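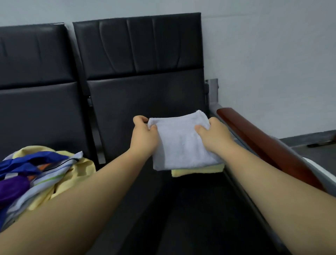
ok folding model update, long one, sorry in advance

we had 2,170 clips of people folding laundry and I finally threw out every one where the hand tracker lost a thumb. down to 1,330. painful!! but the grasp predictions got way less jittery

the other fix was dumb. our segmenter (Alano, the small one) kept merging stacked cloths into one blob, so the planner figured it had a single very thick towel. I added a depth edge term and now it splits them most of the time

most of the time. pale on pale is still bad

retrained overnight on the Lindstead box, 14 hours, then it crashed writing the last checkpoint because the disk was full of MY old checkpoints. cool cool cool

next up is the release timing, it opens the fingers 2 frames early and I can't tell yet if that's the labels or the controller. poking at it tonight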